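We use cookies to keep this site working and to count visits. By continuing to read you accept this. Accept | Settings

May, evening

Home from the Bustavbridge match and too stiff to go out again, so I'll write this one up while I still remember it in the right order.

We lost 5-3 on rubbers. The last rubber was mine, so I have been going over it most of the drive back and I would like to stop. Squash is a silly game to replay in your head because half of it is where the other man was standing, and I never remember that.

The club there has moved since last season. The new courts are behind the swimming pool, through a side door with a keypad, and the warm air from the pool gets into everything. Court two was the worst. The ball was bouncing up off the back wall like a tennis ball by the second game and anyone who likes to hit it hard was having a nice time. I don't like to hit it hard. I like to put it in a corner and wait.

Rasa Siliņa played first string for us and won in three. She was on court for less time than it took me to find somewhere to park. She said afterward that her opponent had a sore shoulder and she felt bad about lifting it over him, but she kept lifting it over him. Second string went the other way, also in three. After that it was back and forth and we were three all when I finished my warm-up.

My man was called Hermenegildo Zavala. Tall, left-handed, very polite. He asked if I minded playing with their club ball, a Studis, which I had not used before. I said fine. I should have asked to hit it for a few minutes first. It is a livelier ball than ours and it took me a whole game to stop leaving my drops a foot too high.

First game to him, 11-4. Second to me, 11-9, with two lets he could have argued and didn't. Third to him. Fourth to me, and that was the best I have played since before Christmas. I was getting the ball past him on the backhand side, which for a left-hander is the side I would normally call the forehand, and I had to keep telling myself that between points. In the fifth I was 8-6 up and then I hit the tin three times in a row. All three were the same shot. I knew by the third one that I should lift it, and I went short again. He won it 11-8. The eighth rubber went after mine had, also to them, but by then they only needed the one and I count mine as the one that did it.

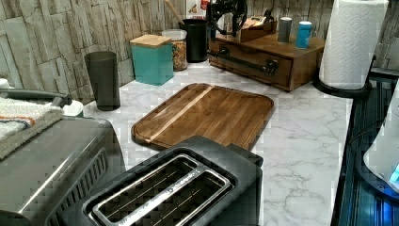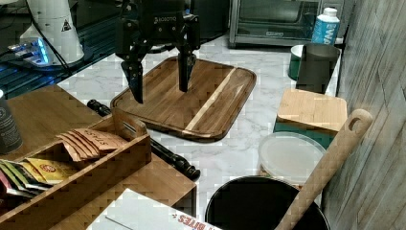
I weighed myself when I got in, which is never a good idea after a match, and then looked at the ranking list, which is a worse one. I was 781 on the regional list in the winter and I am 980 now. Some of that is the matches I missed with the calf and some of it is losing. Rasa says the list means nothing below the top 70 because so many people only play twice a year, and she may be right, but she is in the top 70. I had something to eat after that, standing up. There is a wooden board with a pale stripe running across it at an angle, and it made me think of the service line on court two, where the tape had been put down crooked and then painted over. I served from behind that thing for five games and never got used to it.

Things to work on. The drop from the front left, obviously. I want to do twenty minutes alone on that before the next match and I want to do it with a warm ball. Also the serve, which has gone flat. I used to get one or two cheap points a game from a high serve to the backhand and I didn't get any tonight, though a left-hander changes that and I was slow to switch sides.

The grip needs doing. I put a new Lã grip on in March and it is already shiny at the top where my finger sits. I have one more in the bag and then I'll go back to the old kind.

The calf held up. I should put that down because it is the thing I was most worried about this morning. It was tight at the start of the fourth and I thought about it on every lunge, and then at some point I stopped thinking about it. I'll ice it tonight anyway.

We have Skomau at home next. They beat us badly in the fall, but they have lost their first string to a job somewhere up north and Rasa thinks we can get it to the last two rubbers. She wants me to move up one place in the order. I told her I would think about it. The player above me has not won since the winter either, so there is not much in it, and I would sooner play someone I haven't met than the same fellow from October who stands in the middle and won't move.

Zavala shook hands twice, once on court and once in the parking lot, and told me the return match would be easier on a cold court. I think so too. I have the kit to wash and the calf to see to, then bed.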